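## Letters Within Reach: The Return of the Tile Rack

Wooden word-building sets have found a steady place in family rooms and early classrooms. Grernine, a maker of learning materials, offers its lowercase set in 22 pieces, and the Tera reading center now keeps four of its racks in daily use.

Riku Tanabe, who directs the center's early literacy program, favors short words and plain surfaces. A pale table, he notes, lets a colored letter stand out — and a rack holds the word together while the reader considers what comes next.
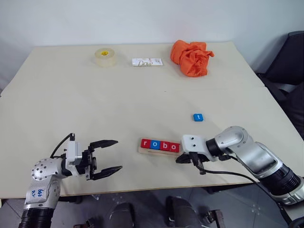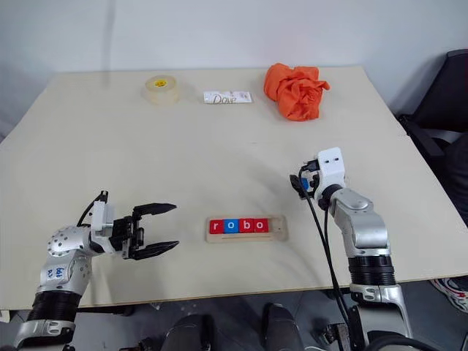
**Should a beginner's set contain capital letters?**

Lowercase letters are the better starting point. Most of the print a child meets in a book is lowercase, and capitals can be added once the common shapes are familiar.

Color invites more discussion. Some sets reserve one color for vowels, while others mix colors freely. Ernő Sipos, a designer at Grernine, prefers the second approach and asks that readers attend to the shape of each letter first.

Storage remains a practical concern. The center recommends a shallow box with a lid, kept on a low shelf beside the racks. Pieces should be wiped with a slightly damp cloth and dried before they are put away.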